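Flolteo Wrist Capture Kit
Erier Data Collection Hardware

Product page | Specifications | Accessories | Support

The Flolteo Wrist Capture Kit records demonstrations of picking and placing for training manipulation policies. It consists of a wrist camera, a two-finger gripper and a logging unit. The kit mounts on any arm that accepts the Stenska adapter plate, or on the handheld grip sold separately.

Each demonstration is stored as one episode. An episode holds the wrist video, finger opening, wrist pose and the operator's start and stop marks on a single clock. No alignment step is needed before training.

Fingers and camera

The fingers are flat, black and long enough to reach into containers with a raised rim. Both fingertips stay in view of the camera through the full stroke, so the policy can learn the relation between the gap and the object from video alone. Finger opening is also logged as a separate channel.

The camera is fixed to the gripper body with two dowel pins and three screws. After the mount is removed and refitted, run the calibration routine from the logging unit before recording. Episodes recorded with an expired calibration are kept but flagged.

Exposure is locked at the start of each episode. For work against white floors or backdrops, set the exposure on the container and lock it there. Automatic exposure can be enabled in the settings menu but is off by default.

Recording from containers

Soft retail packs are a common first task for new sites. They deform under the fingers, their printed faces differ from one side to the other, and neighboring packs shift when one is pulled. Tissue packs in a plastic basket give all of this at low cost, and damaged stock is easy to replace. 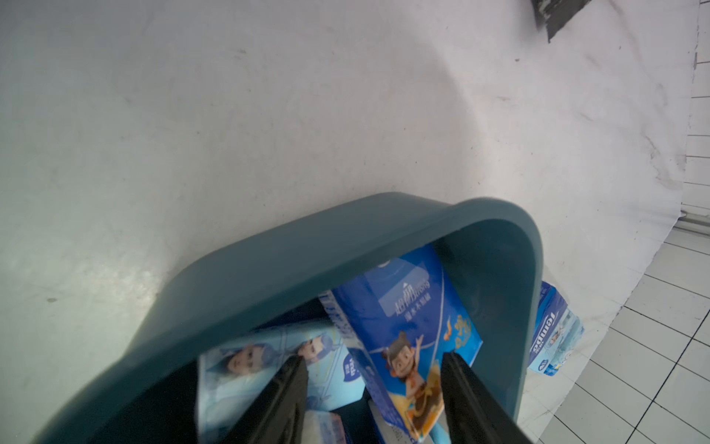
Set the episode start mark before the fingers cross the rim. Approach segments teach the policy where the container wall is, and trimming them later removes information that cannot be recovered. The stop mark goes in after the pack has been released and the fingers have cleared it.

Between episodes, change the arrangement by hand. Mix upright and leaning packs, and include some starts with a pack already outside the container. The reset prompt on the logging unit can be set to hold recording until the operator confirms a new arrangement.

Failed grasps should be kept and labeled. The review tool has separate labels for slip, double pick, rim contact and operator abort. Additional labels can be defined per project.

Field results

Lucian Nedelcu and Ecaterina Costache used the kit at the Munteanu test site to build a container picking set over one month, September. The site recorded 3,553 episodes with two operators and one arm. Review set aside 856 of them as failed grasps, and a further 784 were flagged for expired calibration after a camera mount was refitted without running the routine. The flagged episodes were corrected offline using poses from the arm log and returned to the set.

Following this work, the logging unit firmware was changed to show the calibration warning on the start screen. Earlier firmware shows it only in the settings menu. The update is free for all units.

Logging unit

Storage: removable solid-state drive, hot swap not supported
Power: 24 V DC from the arm controller or external supply
Operator input: two-button pendant, foot pedal optional
Export: video files with a matching table of timestamps, poses and finger positions
Project limit: 16 active projects per unit
Network: wired only

In the box

Gripper with finger pair
Wrist camera and mount
Logging unit and power cable
Two-button pendant
Calibration board
Stenska adapter plate

Not included: arm, external power supply, handheld grip, foot pedal.

Maintenance

Wipe the fingers with a dry cloth at the end of each shift. Paper dust from tissue and carton work collects along the inner edges and changes the friction of the contact surface. Replace fingers in pairs. Record the change in the project log so that episodes before and after it can be separated.

Check the lens for smears before each block of recording. The start screen shows a live view for this purpose.

Support

Integration questions: Gheorghița Ciobanu, applications
Spare parts and returns: Lucian Pop, service desk

Include the serial number of the logging unit and the firmware version in all requests. For calibration faults, attach the last calibration report and one affected episode.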